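An afternoon at the Sundia open day
August 15, 2026

I went to the Sundia open day expecting to be sold something, and I was, more or less. Badge at the door, coffee in a paper cup, a short talk with a slide saying the Homero project had logged 1,942 hours of "hand work" up to the end of June. I asked what counted as an hour. Apparently it includes setting up, which takes some of the shine off.

After the talk they split us into two groups. The other lot went to see Catov, the sorting line, and came back looking bored. Mine got the electrical bench.

I'll admit the bench held my attention longer than the talk did. Electrical boxes and socket plates are dull objects, and I have fitted enough of them at home to know they are also awkward. The plates slide about, and a switch cover lying on top of a socket cover is a nuisance to pick up even with fingernails. So it's a fair choice of job. What bothered me was how much of the cleverness in the room seemed to be on the human side of the table – a person in sensor gloves, with the black robot hand reaching in from the right-hand edge.
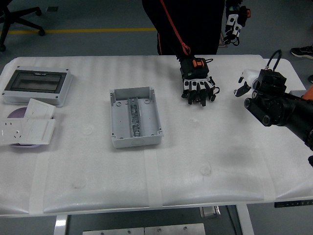

What I asked, and what I got

My first question was how often it drops things. The answer was a figure for "completed handling steps", 438 of them over the spring, with no word on how many were tried. I asked again and was told it was on the Carré web page. I looked when I got home. It isn't.

My second was whether the mat and the tape would be there in a real workshop. The reply was that every site is different. Well, yes.

To be fair to them, the engineer on our bench was patient and didn't pretend the thing was ready. She reckoned some 40 kinds of part before anyone would pay for it, and wouldn't put a year on that. I trusted her more than the slides.

I'd go back next year, mostly to ask about the drops again. Parking was free but the signs for it are hopeless – go past the main gate and take the second left.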